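About Atberg Egg Co-op

Who we are

We're a small egg co-op. 248 member households, 3 farms, one packing room behind the old feed store on Zendell Road. Started with a folding table and a honor box. Still have the honor box.

Most of us came into this with too many hens and not enough neighbors. One farm had eggs going to waste in March, another couldn't keep up with orders in the same month. So we put the eggs together and split the driving. That was the whole plan. It's still most of the plan.

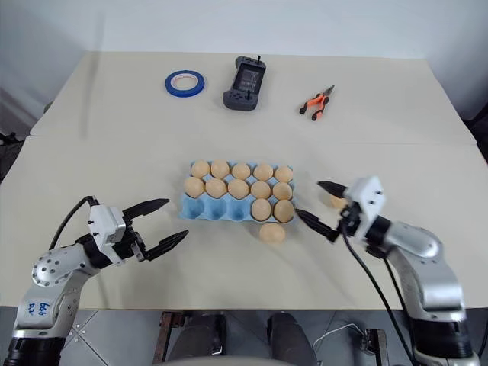

2 min read

What we do

We collect, sort and pack eggs from Atberg, Shevchuk Farm and the Etine place up the hill. Members pick up a share every week, or every other week if that's too many eggs (it is for some people, no shame). Pickup is from 4 to 7 pm. Ring the bell if the door is shut -- it sticks in damp weather.

A full share is two dozen. A half share is one dozen. Sizes are mixed, shells are whatever the hens felt like. We don't sort by color and we won't start. Please don't ask at the counter, the line gets long.

Over 2,000 hens between the farms at last count. All on pasture when the grass is up, in the barns with the doors open when it isn't. Feed is milled in the county. Shevchuk grows part of its own corn, the other two buy in.

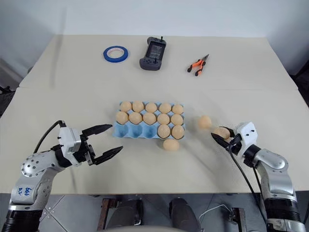 Eggs in the tray at our place.

How the co-op works

Members pay a joining fee once, then by the share. One household, one vote, annual meeting in the fall with a potluck after. You don't have to come but the votes on price happen there so don't complain later. Farms get paid first. Then feed loans, then the fridge, then everything else.

Last year we gave 2,918 eggs to the school breakfast program and the food pantry. Would like to do more. Winter laying is slow and we run short from December on, so if your share is light in those months that's why. We even it up in spring.

Washing and storage

We get this question every week so here it is. Our eggs are washed and kept cold, keep them cold at home too. Pointy end down. Not in the fridge door. If one is cracked when you get home, cook it that day or toss it and tell us, we'll add one to your next share.

Bring back your cartons and trays. Clean and dry, no labels from other stores. We reuse what we can and the rest goes for seedlings.

A bit of history

The name comes from the first farm, Atberg, which had the only barn with power back then. Shevchuk joined the next season. Etine came in last, after a long talk about the road, wich is still bad. We moved out of the Atberg barn when the cold room gave out for the second time and took the lease on the feed store. New floor, new sink, same scale.

Joining

There's a wait list. It moves faster than it looks, mostly in summer when people go away and forget to renew. Put your name down at the counter or use the form on the Contact page. If you want to see a farm first, Shevchuk does an open afternoon in May -- boots, no dogs, kids are fine.

Egg orders for bakeries and cafes go through the Wholesale page. We can take on one or two more right now, not ten.

Questions about an order you already have? Call before noon, that's when someone is near the phone.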